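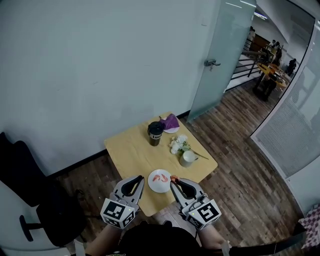

Certificate renewal: what changes in November

The Bevthorpe network team will shorten the life of internal TLS certificates in November. Certificates issued by the Ukidar authority currently run for a year. New ones will run for 50 days, and any service still holding a year-long certificate will be moved over at its next renewal. Public-facing sites use a separate supplier and are outside this change.

An audit in the spring found 600 live certificates on the internal network. Most were renewed by hand, and the contact listed against many of them had moved to another department. Two short outages on the Biltard booking system were traced to certificates that had expired over a weekend. In both cases the reminder had gone to a mailbox that was no longer read.

Shorter certificates limit the time a stolen private key can be used. They also make manual renewal impractical, so each service will need an automatic client before it is moved.

Supported clients

The standard client is installed on all managed Linux servers and needs only a configuration file. It checks the certificate once a day and asks for a new one when 8 days or fewer remain. Windows servers use the same schedule through a scheduled task. Appliances that cannot run a client, such as older printers and door controllers, will sit behind the Nseir proxy, which holds the certificate on their behalf.

Teams that have written their own renewal scripts may keep them if the script does the following:

Generates a new private key at each renewal.
Stores the key where only the service account can read it.
Reloads the service after the new certificate is in place.
Writes a failure to the central log, with the host name.

The third point caused most of the trouble during the trial. Several scripts fetched the new certificate correctly and left the old one in memory. The file on disk was valid, the monitoring check read the file, and the service went on presenting a certificate that was close to expiry. The monitoring check has been rewritten to connect to the port and read what is served.

Trial results

Six services took part, including the staff directory and the test copy of Biltard. Five renewed without help. The sixth failed because a firewall rule blocked outgoing requests to Ukidar from that part of the network. The rule has been corrected and the service has since renewed twice.

Load on the authority was low throughout. Requests are spread across the day by a random delay in the client, and this setting should not be removed. A script with a fixed start time, such as 02:00, should have a delay added before it is submitted for approval.

Keys and backups

Private keys should no longer be included in server backups. A restored server can request a new certificate when it starts, so an old copy of the key has no use. The backup exclusion is part of the standard configuration. Teams with their own backup jobs will have to add the path themselves.

Certificates used for signing documents or code are not affected. They are issued under a different policy, and their keys stay on hardware tokens.

What service owners need to do

Check the entry for each service in the asset register and correct the contact. A shared team address is preferred to a personal one. Choose a client, or send the existing script for review. Services with no confirmed contact by the end of the month will be assigned to the department that pays for the server.

Samira Kassab is handling script reviews and requests for the Nseir proxy. A drop-in session runs every Thursday at 14:00 in the network office. The configuration files and the revised monitoring check are in the usual repository, under "renewal".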